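Home | About | Archive | Kitchen & House | Money | Contact

The extended warranty and me

2020-01-31, by the blog owner
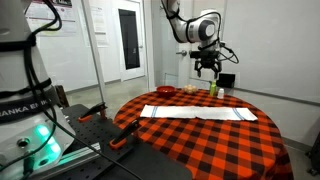 A round table and a fair bit of cable.

I bought a dishwasher in October. It was a Kineo, the mid-range one, and the sale took maybe ten minutes. The talk about the extended warranty took longer. By the end of it I'd been told that modern control boards are delicate, that a call-out costs a fortune, and that for $219 I could forget all about it for 5 years.

I said no, and I've been reading the fine print ever since, partly to check I wasn't being a cheapskate.

The brochure is from an outfit called Linholm, who sell the cover through the shop. The front says "total peace of mind". The inside says the plan begins when the maker's own warranty runs out. So the first two years of my five are already covered by Kineo, and I'd be paying Linholm for 3. I asked the fellow at the counter about that and he said yes, but you get priority service from day one. I asked what priority service meant. He said it meant you were a priority.

Then there's the list of things left out. Seals, filters, racks, baskets, hoses, "cosmetic parts" and anything put down to hard water. I've owned three dishwashers and every fault I've had was a hose, a seal or a rack wheel. The control board, the one I was warned about, has never given me any grief.

There's also a $50 service fee for each visit, whether or not they find a fault. I missed that on first reading. It's on the back page, under the bit about privacy.

People will say it pays off if the thing dies in year four. Maybe. But read the part about replacement. If Linholm decides a repair isn't worth doing, they can give you a store credit for the "current value" of the machine, and they're the ones who work out the value. I couldn't find a table or a formula anywhere. I emailed to ask and got back a copy of the same brochure.

What bothers me more is that we have consumer law in this country. If you buy a major appliance and it packs it in sooner than a reasonable person would expect, you may well have a claim against the shop, paid warranty or no paid warranty. It can be a pain to chase and you may have to write a stern letter or two. I did it once with an Apaza kettle, and once with a Velilitz washing machine that was a bit past its warranty. The kettle was refunded on the spot. The washing machine took four phone calls and a lot of hold music, but they fixed it and I paid nothing.

I'm willing to hear the other side. If you rent out a place a long way from where you live, or a surprise repair bill would really sink you, then paying for cover might make sense. I'd still want to see the list of exclusions before handing over a card, and I'd want to read it at home without someone hovering.

For now the money is in a savings account with "dishwasher" typed next to it. If the machine blows up next week I'll post about it here, and you can all have a good laugh in the comments.

Recent posts
Do we need a rinse aid at all?
The "free" delivery that wasn't
Loyalty cards, part two
Reading a power bill line by line
Why I went back to a plain toaster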